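The Tyranny of the Good Threshold

Every grasping stack I have worked on contains a number somebody typed in at four in the afternoon and meant to come back to. In ours, the number was 300. It was the force reading at which the controller decided it had hold of something and could get on with its life. It lived in a config file called Firnness, a typo that has outlived two rewrites and is now, I'm told, the official name of the module.

The number worked very well on hard things. Killian Arnaud tuned it on blocks, and blocks are polite. You touch one, the reading jumps, the planner moves on. We ran 500 grasps in October and wrote a cheerful report.

Then we moved on to sponges.

A sponge has no opinion about where its surface is. You press, it gives a little, you press again, it gives a little more, and the controller keeps waiting for the jump it was promised. Stack one sponge on another and you have a problem that our planner, which thinks in tidy boxes, describes with total confidence and gets wrong. The scouring side and the soft side don't behave alike, and Firnness has one number for both.

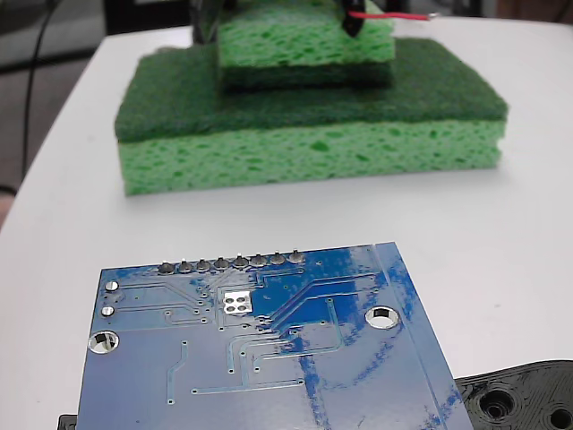 What the planner thinks it knows

My complaint is with the habit of treating contact as a yes-or-no question. The code asks "am I touching it?" and expects a straight answer, when the useful question is how the force has been changing since the last time it asked. Our logs had this information all along. We were throwing it away 178 lines into a callback, to save memory on a machine with plenty of memory.

Roya Tehrani wanted to replace the whole thing with a learned model. I would like to go on record as being against this, mostly. A learned model would probably handle the sponges. It would also bury the four o'clock number somewhere I can't find it with a text search, and I have grown used to knowing where my mistakes live.

So we compromised - she got a small model that looks at the slope of the force, and I got to keep a threshold on top of it. The threshold is 8. I typed it in myself, and I do mean to come back to it.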